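How a Robot Hand Learns to Hold Things
A page for young readers about the Plonitz practice kit

Pick up a spoon. Easy, yes? Your hand opened, it went to the right place, it closed, and you did not have to think about any of it. But when you were a baby you could not do this. You dropped the spoon many times, and somebody had to pick it up from the floor.

A robot is also a baby at the beginning. It has a strong arm and a hand, but it does not know what to do with them. So it must practise, and that is the work of the Plonitz kit, which is made by a small firm called Vivungate. Schools and libraries can borrow it, and families can buy it too. We tried it with a class of 31 children and we will tell you what is inside and what we liked.

What is in the box?

Perhaps you think that a big metal arm comes out of the box. No. The kit is a computer program with a little control handle, a book for the teacher, and a pack of 70 cards. On each card is a task, for example "Lift the bottle and turn it over" or "Put the block near the plate". The arm lives inside the computer. It moves in a world that is drawn by the computer, like the world in a video game.

This kind of drawn world has a name. It is called a simulation. Pilots use a simulation before they fly a real plane, so that a mistake does not hurt anyone.

Why practise in a drawn world?

A real robot arm costs a lot of money, and it is heavy. If it pushes a glass too hard, the glass breaks. If it pushes a finger too hard, that is much worse! In a simulation you can drop the same cup again and again, and then you press a button and the cup is back in its place. Nothing has to be swept up.

There is another good thing. In the program you can change the table. You can choose wood, or white tiles, or dark stone with pale lines in it. For you this makes no difference, a cup is a cup. But a robot which has seen only white tables can become confused when the table is brown. It may think that a line in the stone is the side of an object. So it has to practise on many tables.

How does the hand work?

The hand of this robot is called a gripper. It does not have five fingers as you have. It has 2, and they move towards each other and away from each other, a little like the claws of a crab. With them the robot can pinch a thing and keep it there.

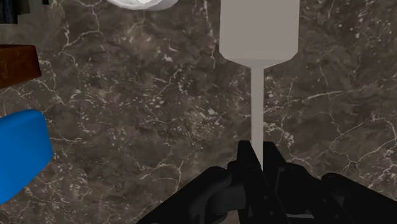

The most difficult question for a robot is where to pinch. A thin part is often a good choice, because the fingers can go on both sides of it. A wide part may be too big to fit between them. But a thin part can also be a problem. When you hold something by its thin end, the wide end is far from your hand, and it can want to tip. Try it with a wooden spoon. Hold it first in the middle and then at the very end of the handle. Do you feel how it pulls on your fingers?

You feel this because you have skin. A simple gripper has no skin. The robot must learn it in another way, from what its cameras show and from how hard its motors have to work.

Who teaches the robot?

In this kit, you do! One child takes the control handle and moves the arm slowly to do the task on the card. The computer remembers the whole movement. After 19 good tries, the program lets the robot try alone, and the class can watch what it has learned. The firm calls this part of the program Present, because you give the robot a present of your own movements. Our class found this name very funny.

The first time that our robot tried alone, it went to the right place and closed its fingers too early, in the air. Then it carried nothing, very carefully, across the table. We looked again at our tries and we saw that one group had always closed the gripper in a hurry. The robot had copied them. After slower tries it did better.

What we liked, and what we did not

The tasks begin easy and grow difficult in small steps. The pictures on the screen are clear, and the control handle fits in a small hand. The cards called the Betancur set, where you must hold things upside down, were the favourites.

We liked the sound less. The arm makes a buzzing noise in every movement, and with a full class this is tiring. You can turn it off, but the button is hidden in the second menu. Also, only one child can drive at a time, so the others wait. Our teacher gave the others the job to watch the fingers and to say "open" or "close" — that helped.

The program was made for children from eight years. Younger ones can use it with a grown-up who reads the cards.

Try it at home without a computer

Take two rulers, one in each hand. These are your gripper fingers. Now try to lift a rubber, then a pencil, then an empty plastic bottle by its neck. Ask a friend to put the things in a different place every time. And if you want it harder, close one eye.

Text for the children's pages, October 2019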